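Marble Counter Care: Frequently Asked Questions
Dinport Kitchens, resident support pages

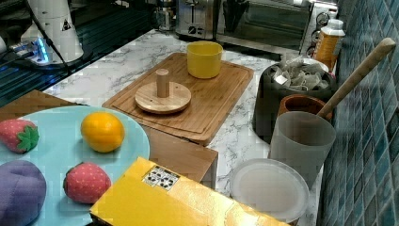

White marble counter with gray veining, bamboo cutting board and mosaic tile wall.

Can I cut directly on the marble?
No. Marble scratches under a kitchen knife. Use a board. A routed groove around the edge holds juice from fruit and meat, but empty it before it fills.

How often should the counter be sealed?
Every 6 months for the work area. Apply two coats of Wandadetti stone sealer and leave 50 minutes between coats. Wipe off any residue before it hardens.

Can the toaster and toaster oven stay on the counter?
Yes. Keep the vents clear and leave 2 inches between the toaster oven and the wall. Unplug both before emptying the crumb trays.

What removes a ring left by a cup?
Check whether it is a stain or an etch. A stain darkens the stone and can be drawn out with a baking soda paste, covered overnight. An etch is a dull spot in the polish and has to be repolished.

Is vinegar safe on the tile?
The tile will tolerate it. The grout and the marble below will not. Use dish soap and a soft brush.

How do I clean a bamboo board?
Hand wash, dry upright, oil monthly with food-grade mineral oil. No dishwasher.

Where should I keep used plastic bags?
Any open bin will do. Keep it away from the toaster oven and the cooktop, and empty it when the bags rise over the rim. Most curbside programs do not accept film plastic; check for a store drop-off.

Who handles chips and cracks?
Send a photo and your unit number to Efua Ofori in Resident Support. Do not fill chips with household glue. Repair visits are scheduled on Mondays.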